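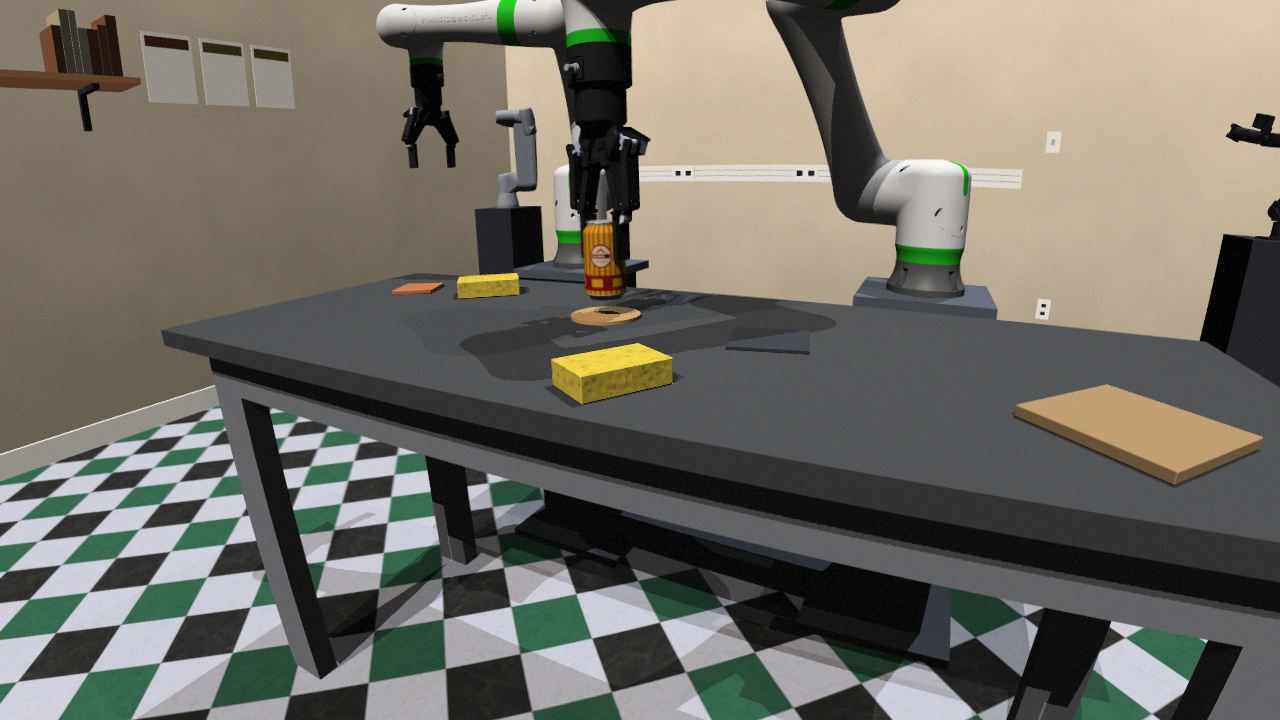

My old feder has a new grip, and I can't put it down

I finished rewrapping the handle of my longsword trainer last night at twenty to twelve and then stood in the kitchen swinging it very slowly, in socks, like a person with no job to go to in the morning. It feels wonderful! I've been promising a post on it since February and a few of you from the Lurdale class have asked how it's done, so this is the long version, with all the bits I got wrong.

A quick word for anyone who came here from the sourdough posts. A feder is a blunt, bendy practice sword for two hands, with a flared piece of blade above the crossguard (the schilt) and a rounded tip so you don't put it through your friends. It's what most of us use for sparring in historical fencing. Mine is a Grosgate, bought second-hand from Wagner Bittencourt when he moved over to sabre. It had already had a hard life before it got to me, and I've given it three more years of Liechtenauer, bad parries and one garage wall.

The steel is fine. A few burrs on the edges, which I take down with a file after every heavy session, and a very slight set to the left that I've stopped noticing. The handle was the trouble. The original leather had gone shiny and thin, and it had started to turn under my bottom hand whenever I threw a zwerchhau. Only a few degrees, but you feel it at once. The edge arrives flat, your thumb is in the wrong place, and Rosângela Aguiar hits you on the wrist with great joy.

What I used

The old grip was plain leather glued straight on to the wood. I wanted the sort you see on nicer swords, where there's a layer of cord underneath and the leather shows the ridges through. It isn't hard to do at home. My shopping went like this:

Waxed linen cord, the thick kind sold for saddlery
A piece of veg-tan goatskin, thin enough to fold without a fight
White wood glue
A second length of smooth cord for pressing the leather down
A sharp knife and fresh blades
Dark brown dye and a bit of beeswax

The goatskin came from Lopes, who do offcuts by the bag. I went through two bags before finding a piece long enough without a hole in it, and I now own enough small bits of goat to cover every knife in the street. If you only have one handle to do, ask them for a single piece and tell them the length.

Getting the old leather off

I'd put an evening aside for this and it took ten minutes. Cut down the seam, peel, and scrape what's left with the back of the knife. The glue came away in long curly strips, very satisfying. Underneath was a two-part wooden core, nicely shaped, with a hairline crack near the guard.

I sat and looked at that crack for a while. Genivaldo Moura, who taught me my first proper guard and has mended more swords than I've owned shoes, told me to flex the handle gently and listen. Mine made no noise, so I worked some glue in with a pin, wrapped it tightly in string and left it overnight. If yours creaks or opens up, the core needs replacing, and that means taking the pommel off (and on some swords it's peened on, in which case please send it to someone who knows what they're doing).

Once the glue was dry I sanded the wood lightly, only enough to give it some tooth. Don't get carried away here. I took the shine off and then carried on because it was pleasant, and ended up having to add an extra layer of paper under the cord to get back to the thickness I wanted.

Handle shape matters much more than I'd thought, by the way. A round grip tells you nothing about where your edge is. An oval one tells you all the time. Mine is oval at the top and narrows towards the pommel, and I'd always thought I disliked that narrowing. I didn't! I disliked slippery leather on top of it. With cord under there my lower hand sits in the narrow part as though it had been measured for me.

The cord

Start at the guard. Lay a thin coat of glue, tuck the end of the cord under its first few turns and go round and round, keeping it tight and pushing each turn up against the last with a thumbnail. It's slow and rather lovely. I had the radio on and a pot of tea going.

You can cover the whole handle or leave gaps. I did the whole thing, then added three raised rings on top, one close to the guard, one in the middle and one by the pommel. The middle ring is for finding your place when you shift your hands in the bind. Maiara Caldeira has hers a finger's width higher than mine, and when we swapped swords for a round I kept gripping hers as if it were a tennis racket. So hold the bare handle in your gloves first, your real sparring gloves, and mark where your hands go with a pencil. I marked mine bare-handed the first time and had to unpick the ring and move it 13 millimetres down.

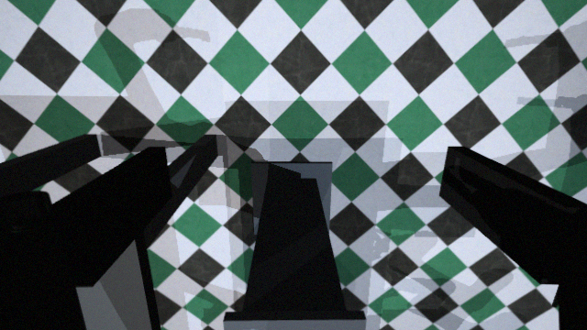 Let the cord dry for a full night before you go near it with leather. I know you won't want to. I was up at six poking it.

The leather

This was the part I was dreading, and I did it twice. The first go, I cut the leather to meet edge to edge, glued it, and watched it shrink as it dried until there was a gap down the side you could have posted a letter through. Off it came.

The second go, I thinned both edges with the knife so they could overlap without making a lump. Shaving leather is a knack. Keep the blade almost flat, work on something hard and smooth, and practise on scraps. I practised on a good many scraps, having all that goat to get through, and by the end they were coming out thin as a petal.

Then wet the leather. Dunk it in warm water, squeeze it out in a towel and stretch it a little between your hands. Paint glue on the cord and on the rough side of the leather, wrap it round, and put the seam along the side of the handle that faces your palm least. For me that's the inside, in line with the flat of the blade. Smooth it down from the middle out to the ends.

Now for the magic bit. Take your second cord and bind the whole handle over the top of the leather, tight, with a small gap between turns, and go in close on both sides of each raised ring. It presses the leather into all the valleys. Leave it a day. When you unwind it there's a faint spiral printed in the surface, and the rings stand up crisp, and it looks like something out of a museum case. I may have shouted.

I had one soft spot near the pommel where I'd been mean with the glue. A drop more under the edge, another night under the cord, and it's stayed put.

Dye and wax

Two coats of brown, rubbed in with an old sock, wearing gloves. (The dye got through the gloves. I went to work with one brown thumb and Liesl Pichler asked very kindly whether I'd shut it in a door.) Beeswax on top, only a little. Too much and you're back to the slippery handle you started with.

How it weighs up

I put the sword on the kitchen scales, balanced across a mixing bowl, and it comes to 1,488 grams. I forgot to weigh it before I began, so I can't tell you what the cord has added. The balance feels a hair nearer to my hands and I'm enjoying that. It may well be in my head.

What isn't in my head is the turning. It's gone. I did a whole evening of cutting drills down at the hall, zwerchhau left, zwerchhau right, over and over until my shoulders complained, and the edge came round true every time I did my part properly. The times it didn't were all me, and now I can feel which ones they were while they're happening. Rosângela still got my wrist, twice, but I got her mask once with a lovely high one, and she stopped and saluted and said "new handle" in a very accusing voice.

Next I'd like to try the same thing on my Volo arming sword, which has a shorter grip and a horrid rubbery covering that leaves black marks on my gloves. One hand only, so no middle ring, and I'm wondering about using thinner cord and letting the leather do more of the work. If anyone has done a short grip with silk thread under it, do tell me how it held up. And if you're in Lurdale and want some goatskin, I'll bring the bag along next time. Please take some.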